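Stelari 2-gallon lidded bin – review after two months

Posted 22 April 2023

Bought this in February for the kids' playroom. Quick write-up as I have 15 minutes before pickup, so excuse typos.

Short version: good little bin, lid is the best part, corners collect crud. Would buy again.

I wanted something small and plain with a real lid. We had an open wastebasket before and everything went in it. Crayons, socks, one library card. Plus the smell when somebody drops half a banana in there on a Friday. So, lid. Non-negotiable.

Looked at the Oller one first. Nice, but it has a foot pedal and our toddler treats pedals as a drum kit. The Kanaan was cheaper but the lid just sort of sits there and slides off if you bump it. The Stelari lid drops into place and stays. No click, no spring, nothing to break. You lift it, you toss the thing, you put it back.

Size. It's bigger than I expected from the listing. Not huge, but it won't vanish under a desk. I measured the gap next to our shelf and it only just went in. Measure yours first, seriously. 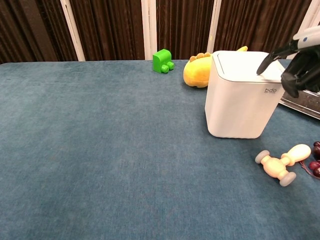 Shape is squared off with rounded corners and gets a bit narrower toward the bottom. Good for pushing up against a wall, less good for bags. Regular small bags bunch up down there and you lose some room. I ended up buying a roll of 100 of the cheap thin ones and folding the top over before the lid goes on. Works fine. A bit of bag sticks out, doesnt bother me.

Cleaning – mostly easy. Matte white plastic, wipes down with dish soap and a rag. Marker came off with a little baking soda. Purple crayon left a shadow that I've stopped seeing. The panel on top of the lid is slightly sunk in, so dust and glitter settle along the edge of it. An old toothbrush gets it out. Wish they'd made it flat all the way across.

Tips over? Once, empty, when a kid leaned on it. With some trash in the bottom it stays put pretty well, even on carpet.

Smell is OK. It's not airtight and doesn't claim to be. Diapers, no. Tissues, snack wrappers, paper scraps, yes. I empty it every 2 days or so and that's plenty.

Would I put it in a kitchen? Probaly not, too small for us. Bathroom or kid's room, sure. Thinking about getting a second one for upstairs if it goes on sale again.

Four stars. One off for the lid groove.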